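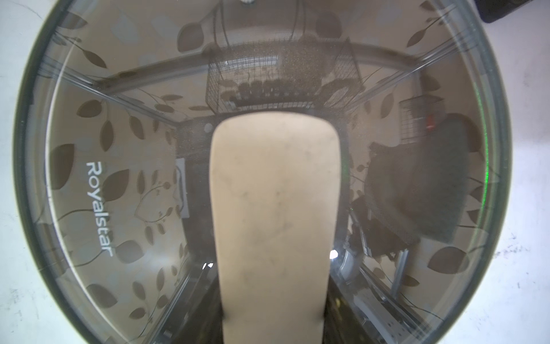 My father-in-law, Henk Van den Broek, has had a red button round his neck for a good few years now, and for most of that time it hung on the bathroom door. A few of you wrote in after the June issue asking what I thought of the newer fall alarms, the ones that do without a base box plugged into the phone line, so I've been living with one (well, Henk has) and I've got plenty to say.

The one we picked is the Trekeck, made by Rureck. It's a wrist thing that looks like a plain watch, and that was the whole attraction for Henk, who can't bear anything that looks medical. It has its own SIM inside, so it works at the allotment and in the post office as well as at home. His old box dated from 2000 and gave up the ghost somewhere past the garden gate. You'd press it by the compost heap and get a sort of crackle from the hallway.

Setting up was easier than I'd feared. You charge it on a little stand, put in a code from the card in the box (ours was 1131, and I've since changed it, before anybody writes in!) and then add the people you want it to ring. We put me first, then my husband, then Arnel Marquez next door, who has a key and is up at all hours. If none of us picks up, it goes through to Rureck's own call centre, provided you pay for that. I did a test at teatime with my phone switched off and a very patient woman came on and asked Henk if he was all right. He told her about his runner beans.

The fall detection is the bit everyone asks about. It's good but it's jumpy. In the first fortnight it went off when he dropped into his armchair, when he was beating a rug, and once while he was clapping at the snooker. Each time it buzzes and gives you a short while to cancel before it starts ringing people, and Henk kept missing the buzz, so Arnel was round in his slippers twice in one evening. There's a sensitivity setting three menus deep in the app. We moved it down a notch and things have been much calmer. 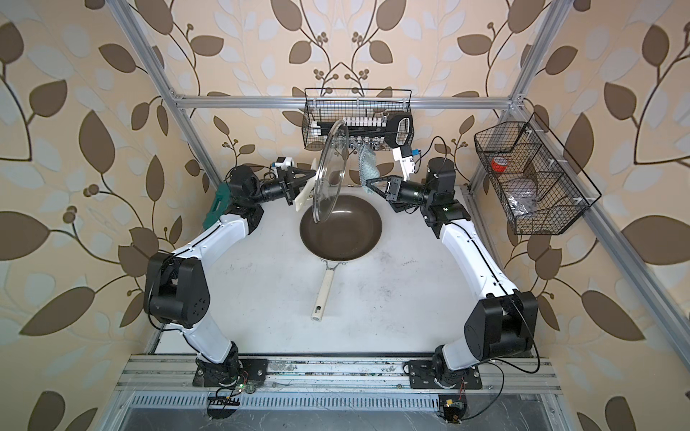
Two robot arms facing each other across a work table, one with a glass pot lid and the other with a cloth.

Now, charging. Rureck would like you to put it on the stand overnight, which seems daft to me when half the worry is somebody getting up for the loo in the dark. We do it at breakfast instead. He has his porridge and the paper, the watch has its hour on the stand, and by the time he's dressed it's at 100 per cent. It'll run into a second day if you forget, but it grumbles at you with a little chirp that Henk can't hear and the cat can.

You can also set a home area in the app, so you get a message if the wearer goes outside it. Ours came set to 1000 metres, and that only just misses the bakery. I asked Henk whether he minded me having it on and he said yes, he did, so it's off. I'd urge you to have that conversation before you buy one of these for somebody, and not afterwards with the thing already on their wrist.

I did look at two others. The Policarpio is a pendant, lighter and with a much bigger button, and I'd choose it for anyone with stiff fingers, though the strap they send with it is scratchy and you'll want to swap it. The Tomero has a screen with the time in lovely large numbers, but you have to swipe up before you can call for help. I couldn't manage that with wet hands at the sink, so back it went.

A couple of things to ask the shop, whichever you go for. Does the monthly fee include the SIM? Can you wear it in the shower? (The Trekeck, yes. The Policarpio, yes, but not in the bath.) And does it work with whichever network is strongest, or just the one? We've got a dead patch by the back stairs and I walked up and down there like a lemon, pressing the test button, until I was happy.

Henk has worn his every day so far, and it hasn't been near the bathroom door. If you've got one that you or your mum or dad get on with, drop me a line and I'll put the replies in next time.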